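Section 4: Caring for the tabletop

Read this section before you use the table for the first time. It covers tables in the Lirnov range with an oiled or lacquered wood top. Glass tops are covered in Section 5.

Grain and color differ from one top to the next, and often across a single top.
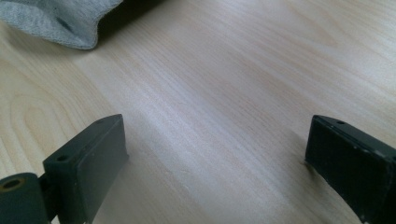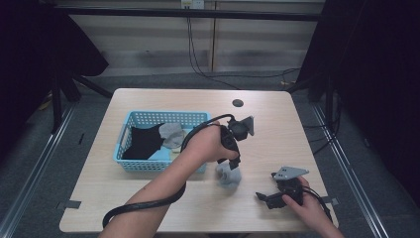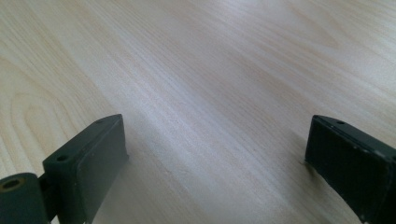 A new top should be left uncovered for the first 10 days. During this time the finish continues to harden, and anything that lies flat on it, such as a place mat or a plastic tray, can leave a mark. Keep the table out of direct sunlight if you can. Pale wood darkens a little in its first months, and a spot that stays covered will stay lighter. Curved, oval loops in the grain next to straight, narrow lines are a natural feature and are not covered by the warranty. The same goes for small differences in sheen when light falls across the surface at a low angle.

4.1 Everyday cleaning

1. Clear the table. Lift objects off; do not slide them.
2. Remove dust and crumbs with a soft, dry cloth.
3. Wring out a second cloth in lukewarm water and wipe along the grain.
4. Dry the top right away with a clean cloth.

Note: A drop of mild dish soap may be added in step 3. Wipe once more with plain water afterward.

CAUTION: Do not use scouring pads, steam cleaners, ammonia or furniture polish that contains silicone. Silicone gets into the wood and makes later repairs difficult.

4.2 Spills and rings

Blot liquids at once -- do not rub. Coffee, red wine and beet juice can stain an oiled top within minutes. A white ring left by a hot cup often fades by itself overnight. If it is still there the next day, go to 4.3 for oiled tops. For lacquered tops, contact the dealer.

4.3 Renewing an oiled top

Do this once a year, or when water no longer beads on the surface. January is a poor month for it in heated homes, where the air is very dry. The work takes around 50 minutes, not counting drying time.

You will need Troltetti care oil, a fine sanding pad, and lint-free cloths.

1. Clean the top as described in 4.1 and let it dry overnight.
2. Sand lightly along the grain. Treat the whole top, not just the damaged spot.
3. Remove all dust.
4. Spread a thin coat of oil with a cloth.
5. Wait 10 minutes, then wipe off everything that has not soaked in.
6. Leave the table unused for seven hours. Keep the room aired.

CAUTION: Cloths soaked in oil can catch fire by themselves. Put them in water straight after use, or lay them flat outdoors to dry before throwing them away.

4.4 Felt pads

Stick felt pads under lamps, bowls and anything else with a rough base. Check them when you clean -- grit caught in the felt scratches as badly as the bare base would.

Replacement pads and oil can be ordered through any Samel dealer. Quote the number on the label under the tabletop.

Revised 15/10/2026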